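니드노우 생활도구 소식지 독자 참여 모집
주제: 작은 부엌의 하루, 냄비와 뚜껑과 조리대

생활도구 소식지 Nindow가 다음 호 특집을 함께 만들 참여자를 찾습니다. 이번 특집은 작은 부엌입니다. 화구가 몇 개 안 되고, 조리대 한쪽에 소금과 후추가 늘 나와 있고, 뜨거운 뚜껑을 어디에 내려놓을지 매번 잠깐 고민하게 되는 그런 부엌 말이에요. 저희 편집부도 대부분 그런 부엌에서 밥을 해 먹고 있어서, 이번 호 준비가 유난히 즐겁습니다!

지난 호에서 도마 이야기를 다루었을 때 독자 편지가 정말 많이 왔습니다. 그중 절반 가까이는 도마 얘기로 시작해서 냄비 얘기로 끝나더군요. 뚜껑만 남고 냄비는 없어진 사연, 이사할 때마다 따라온 전기레인지, 손잡이가 헐거워졌는데 버리지 못하는 주전자. 읽다 보니 이건 따로 한 호를 만들어야겠다 싶었습니다. 그래서 이번에는 처음부터 독자분들과 같이 시작하려고 합니다.

무엇을 하나요

참여자는 자기 집 부엌에서 2주 동안 짧은 부엌 일기를 씁니다. 길게 쓰실 필요는 전혀 없습니다. 하루에 한 번, 그날 불을 쓴 요리 하나를 골라서 어떤 냄비를 꺼냈는지, 뚜껑은 언제 덮고 언제 열었는지, 연 뚜껑은 어디에 두었는지, 다 먹고 나서 조리대가 어떤 모양이었는지를 적어 주시면 됩니다. 요리를 안 한 날은 "안 함"이라고만 적으셔도 좋아요. 그것도 저희에게는 귀한 기록입니다.

일기 기간이 끝나면 Wedham 공유부엌에서 한 번 모입니다. 각자 집에서 가장 자주 쓰는 냄비나 뚜껑을 하나씩 들고 오셔서 점심을 같이 만들어 먹고, 일기를 바꿔 읽는 자리입니다. 지난번 도마 모임 때는 예정보다 훨씬 늦게까지 이야기가 이어졌는데요(설거지가 끝나고도 다들 안 가셨습니다), 이번에도 시간을 넉넉하게 비워 두시길 권합니다.

공유부엌에는 기본 조리도구와 그릇, 양념이 준비되어 있습니다. 따로 쓰고 싶은 양념이 있으면 가져오세요. 칼은 현장에 있는 것을 써 주시기 바랍니다.

이런 분을 기다립니다

집에서 일주일에 세 번 이상 불을 써서 음식을 하시는 분이면 누구나 지원할 수 있습니다. 요리 실력은 보지 않습니다. 라면과 달걀 삶기가 거의 전부인 분도 환영하고, 매일 국을 끓이는 분도 환영합니다. 전기레인지, 가스레인지, 인덕션, 휴대용 버너 모두 괜찮습니다. 특히 코일형 전기레인지를 쓰시는 분의 이야기를 꼭 듣고 싶어요. 불을 줄여도 열이 천천히 빠지니까 냄비를 옮기는 버릇도, 뚜껑을 여는 때도 다를 것 같거든요.

혼자 사시는 분, 여럿이 부엌을 나누어 쓰시는 분을 고루 모시려고 합니다. 룸메이트나 가족과 함께 신청하셔도 되는데, 이 경우 일기는 각자 따로 써 주세요. 같은 냄비를 두 사람이 얼마나 다르게 쓰는지 비교해 보는 꼭지를 생각하고 있습니다.

만 19세 이상이어야 하고, 모임 당일 Wedham까지 직접 오실 수 있어야 합니다. 주차 공간이 없으니 대중교통을 이용해 주세요.

참여하시면 드리는 것

일기장 한 권과 필기구를 우편으로 보내 드립니다. 일기장은 Probert 제본소에서 이번 모집을 위해 만든 것으로, 물이 조금 튀어도 글씨가 번지지 않는 종이를 골랐습니다. 조리대 옆에 펼쳐 놓고 쓰시라고 완전히 펼쳐지는 제본으로 부탁드렸어요. 저희도 견본을 받아 보고 신이 나서 편집부용으로 몇 권 더 주문했습니다.

모임 당일 점심 재료는 모두 저희가 준비하고, 특집호가 나오면 두 부씩 보내 드립니다. 글이 지면에 실리는 분께는 원고료를 따로 드립니다. 원고료는 글의 길이와 상관없이 같고, 금액은 선정 안내 때 함께 알려 드리겠습니다.

일기에 적힌 내용 가운데 지면에 싣고 싶은 부분은 미리 본인에게 보여 드리고 허락을 받습니다. 이름 대신 별명을 쓰셔도 되고, 싣기 싫은 날은 빼 달라고 하시면 뺍니다.
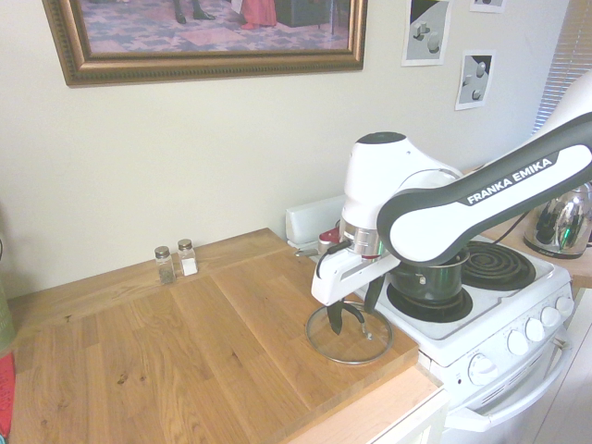

Nindow 소식지 65호, 특집 준비 지면

유리 뚜껑 이야기부터 받습니다

특집의 첫 꼭지는 유리 뚜껑으로 정했습니다. 금속 테를 두르고 작은 손잡이가 달린 투명한 뚜껑, 집에 하나쯤 있으시죠? 나무 조리대 앞쪽에 뚜껑을 두고 바로 옆 레인지에는 짙은 초록색 냄비를 올려놓은 부엌을 보면, 저희는 그 몇 걸음도 안 되는 거리에서 벌어지는 일이 궁금해집니다. 뚜껑을 뒤집어 놓는지 그대로 놓는지, 행주를 까는지, 물방울은 언제 닦는지. 나무 상판을 쓰시는 분이라면 하실 말씀이 더 많을 것 같습니다.

소금과 후추를 벽 쪽에 세워 두는 습관도 함께 다룹니다. 작은 유리병에 나란히 담아 두는 분, 봉지째 집게로 집어 두는 분, 서랍에 넣어 두고 매번 꺼내는 분 모두 사연을 보내 주세요. 다음 꼭지들은 손잡이와 전기 주전자, 그리고 불 끄고 난 뒤의 정리로 이어집니다.

지원 방법

아래 내용을 적어 Nindow 편집부로 보내 주세요. 전자우편과 우편 모두 받습니다. 양식은 따로 없고, 편한 말투로 쓰시면 됩니다.

불리고 싶은 이름과 연락처
사는 동네와 함께 사는 사람 수
집에서 쓰는 레인지의 종류와 화구 수
가장 자주 꺼내는 냄비 하나에 대한 이야기, 600자 이내
모임에 가져오고 싶은 물건

냄비 이야기는 300자만 되어도 충분합니다. 잘 쓴 글보다는 그 집 부엌이 보이는 글이 반갑습니다. 언제부터 썼는지, 어디가 긁혔는지, 무엇을 끓일 때 꼭 그 냄비여야 하는지 같은 것들이요. 사진은 보내지 않으셔도 되고, 보내 주시면 기쁘게 보겠습니다.

우편 접수처는 Iltberg관 332호 Nindow 편집부입니다. 봉투 겉면에 "작은 부엌"이라고 적어 주세요. 직접 들고 오셔도 되는데, 점심시간에는 문이 잠겨 있을 수 있으니 문 옆 우편함에 넣어 주시면 됩니다.

일정

접수 시작은 2021년 1월 4일입니다. 정원이 차면 접수를 마치며, 마감 소식은 편집부 게시판에 올립니다. 선정되신 분께는 개별로 연락드리고, 일기장이 도착한 다음 날부터 바로 쓰기 시작하시면 됩니다. 모임 날짜는 선정된 분들의 형편을 여쭌 뒤 정하겠습니다. 특집호는 8월에 나옵니다.

자주 받는 질문 몇 가지

일기를 하루 이틀 빼먹어도 되는지 물으시는 분이 많은데, 괜찮습니다. 나중에 몰아서 지어 쓰지만 말아 주세요. 빈 날은 빈 날대로 두시면 됩니다.

못 먹는 재료가 있는 분은 지원서에 함께 적어 주세요. 점심 차림을 짤 때 반영합니다. 채식하시는 분도 편하게 드실 수 있도록 국물은 채소로 냅니다.

아이와 함께 오시려는 분은 미리 말씀해 주세요. 공유부엌에 낮은 탁자가 하나 있어서 그쪽에 자리를 마련하겠습니다. 다만 불을 쓰는 동안에는 보호자가 곁에 계셔야 합니다.

예전 모집에 지원했다가 떨어지신 분도 꼭 다시 보내 주세요. 도마 모임 때 자리가 모자라 모시지 못한 분들의 글을 아직 가지고 있고, 냄비 이야기도 무척 듣고 싶습니다!

Nindow 편집부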